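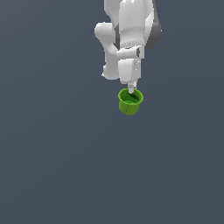 The arm in the simulator, holding the green cup by its rim.

I had 1000 dollars set aside in July for a used gripper. I've decided to wait. The one I wanted, from Pluvow, needs an adapter plate that costs another 357, and shipping takes 9 weeks.

Bleddyn Gronow lent me his Skelleo license, so I can keep working on cup grasps in simulation until the fall. I also asked Awad for a price on renting an arm for two months. If it comes in under what I have, I'll rent first and buy the gripper next year.

Still to price: a power supply, a bench I can bolt things to, and spare fingertips. I left the fingertips out of my first budget.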